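3.2 Règles d'exploitation de la cellule de manipulation de microplaques

La présente section expose les règles retenues pour l'exploitation de la cellule Henine, conçue dans le cadre du projet de fin d'études mené avec la société Graker. Elle fait suite à l'analyse des risques (section 3.1) et s'appuie sur les principes généraux de la norme ISO 12100 ainsi que sur les deux parties de la norme ISO 10218, relatives à la sécurité des robots industriels. Le format des plaques se réfère aux documents ANSI/SLAS, qui fixent notamment l'encombrement au sol et la hauteur des microplaques.

Le groupe a choisi de rédiger ces règles avant toute mise en service matérielle. Chaque règle est d'abord vérifiée en simulation, puis consignée dans le registre Jomo avec son numéro, son auteur et la version du modèle utilisée. Une règle non vérifiée ne peut être invoquée pour autoriser un essai.

Règle R1 – Position d'attente. Avant toute prise, les deux doigts du préhenseur sont ouverts de part et d'autre de la plaque, sans contact avec celle-ci ni avec son support. Le passage en fermeture n'est autorisé qu'après confirmation de cette position par le superviseur logiciel.

Règle R2 – Référence de pose. La plaque repose dans un logement fixe, solidaire de la platine perforée. Les coordonnées de prise sont exprimées dans le repère de ce logement, jamais dans celui de la base du robot. Tout déplacement du support impose un nouvel étalonnage.

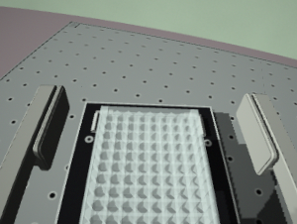
Règle R3 – Dégagement. Les éléments voisins du logement, y compris les pattes de maintien et les blocs dont la hauteur dépasse le plan de la platine, figurent au modèle de collision. Une marge de 14 mm est appliquée aux trajectoires d'approche. Elle peut être réduite dans la phase finale, à vitesse limitée, sur décision écrite du responsable d'essai.

Règle R4 – Vitesse. La vitesse du préhenseur est plafonnée à 200 mm/s lors des transferts et à 38 mm/s lors de l'approche. Ces valeurs ont été arrêtées par le groupe et ne dispensent pas de l'évaluation exigée lors de l'intégration.

Règle R5 – Reprise après arrêt. Un arrêt d'urgence ne peut être suivi d'un redémarrage automatique. L'opérateur contrôle la position de la plaque, acquitte le défaut et relance le cycle depuis la position d'attente.

La campagne de vérification, conduite en mars sous la responsabilité de Yatziri Sandoval, comportait 27 scénarios. Deux d'entre eux ont conduit à reformuler la règle R3, dont la première rédaction ne mentionnait pas les pattes de maintien. Le module de planification Ochoa a été conservé sans modification.

Il convient de rappeler que la simulation ne reproduit ni le jeu mécanique du préhenseur, ni la déformation des plaques sous l'effort de serrage. Les règles R1 et R3 devront donc être réexaminées sur la cellule physique, selon le protocole présenté en annexe B.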